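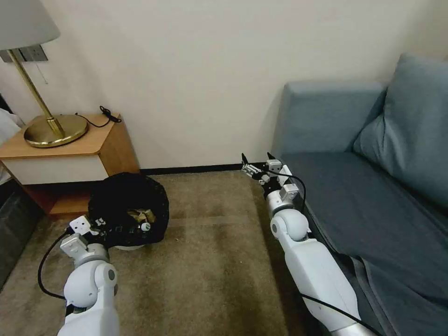

Tips for the trash bag task

These tips are for the students of the Tretville robotics club who take the household module. Our two-arm robot must lift a full bag out of a small round bin and leave it standing on the carpet. It is an easy job for a person and a hard one for two grippers. I collected what we learned in the first weeks, so new teams do not lose the same evenings.

Before you start

Fold the bag wide over the rim. Leave a good collar of plastic all around, bunched up a little. If the bag is pulled tight and smooth, the gripper finds nothing to hold and slides off.

Use dry, light trash only. Crumpled paper and brown packing paper are best. Please no cups with coffee inside, no fruit. We had a banana in January and the carpet still remembers.

Put the bin where both arms can reach it without full stretch. Near the nightstand is fine, but keep one hand of space on each side. Araceli Jaramillo marks the place with painter's tape, and I recommend to do the same.

Check the cables along the arms. They should make a loose loop at every elbow. If a loop can catch on a sofa arm or on the lamp, move the furniture first and not the cable.

Gripping the bag

1. Bring one gripper to the rim from the outside, slowly, with the fingers open.

2. Close on the collar and stop. Do not lift yet. Wait until the plastic is quiet.

3. Keep the second arm low and away, with its gripper open just over the carpet. Many beginners bring both arms together and then they hit each other above the bin.

4. Lift a few centimeters. If the bin comes up with the bag, lower it again and press the bin down with the second gripper.

5. Move the bag sideways only after the bottom is higher than the rim.

Black bags are difficult for the camera, because the folds all look the same. A lamp switched on beside the bin helps more than the ceiling light. White bags are easier, but in the Drenari round the organizers give you black ones, so practice with black.

Keeping records

Write down every try, also the bad ones. Our group made 158 tries before the first competition, and the notes about torn bags were the most useful part. Dong-hyun Ki keeps a sheet by the door — one line for each try, with the bag type and who was driving.

Cleaning up

Pick up the small pieces by hand before you vacuum. For stains on the carpet, use cold water and a little dish soap, press with a cloth, and do not rub. Wipe the gripper fingers with a damp cloth, never with oil cleaner — the next bag will slip. Then turn off the arms at the main switch and sign the sheet.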